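Trilurby Two-Arm Bench – Setup and Use Guide
Section 7: Flower Arranging

7.1 What this task is for

Putting flowers in a vase is a chore most people do without thinking. For a two-arm bench it is a hard one. Stems are thin, petals snag, and a small vase tips if it is bumped. Use this section to find out how much of the chore your bench can do, and where a person still has to step in.

Read Section 4 (Arm Limits) before you start. Use artificial flowers only.

7.2 Before you start

1. Power on the controller and wait for both arms to reach their home positions.
2. Check that the green table covering lies flat. A ridge under a vase is enough to topple it.
3. Open and close each gripper once. The fingers should move evenly.
4. Set the grip force to 19 on the Prono panel. The factory value of 158 is for boxes and tools and will crush a stem.
5. Stand one vase on the table with clear space on all sides.

Note: Start with blue flowers. Their stems are stiffer than the others in the Bedby kit and hold their shape when lifted.

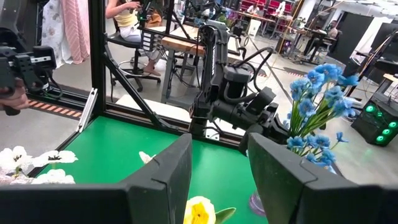 Figure 7-1. Opposite arm near the blue flowers, seen between the gripper fingers.

CAUTION: Keep hands, sleeves and loose cables out of the space between the arms whenever the power light is on.

7.3 Laying out the flowers

1. Lay the flowers flat, with the stems pointing in different directions. A neat row makes the task too easy and tells you little about how the arms would cope in a kitchen.
2. Leave at least one stem where only the left arm can reach it, and one for the right.
3. Use glass vases only after the arms have finished a full session with plastic ones.
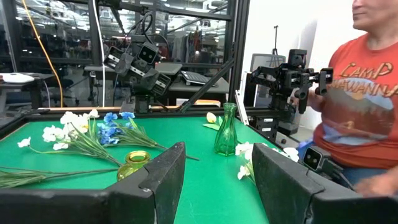
4. Press Record, then Start. Let the attempt run to its end, even if a stem is dropped.
5. Reset the layout by hand and repeat.

Note: Reflections on glass can confuse the wrist cameras. If an arm keeps closing short of the vase, turn down any lamp that shines straight at the table.

7.4 Mixed layouts

Once single stems go well, move on to a mixed layout. Overlapping sprays are the hardest part. The arm often lifts two at once – log this as a partial, even if both end up in the vase.

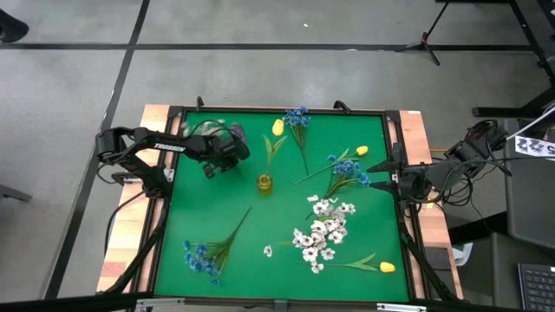

Figure 7-2. Mixed layout with tulips, blue flowers and white flowers.

7.5 What to expect

In our own trials, run by Kinga Győri and Kagiso Cele, the bench made 500 attempts at a single stem and placed 241 without help. Most misses came in the last inch, with the stem touching the rim and sliding off. Trimming, filling the vase with water and judging whether the result looks nice are outside what the bench can do. Plan on having a person at the table for the whole session.

7.6 If something goes wrong

Stem slips out of the fingers: raise the grip force one step and wipe the finger pads.

Vase tips over: press Pause, stand it up, and press Resume. Do not reach in while the arms are moving.

Arms stop facing each other: the collision guard has tripped. Send the left arm home first, then the right.

To report a fault, send the session log to Margit Lengyel at the Dudás service desk.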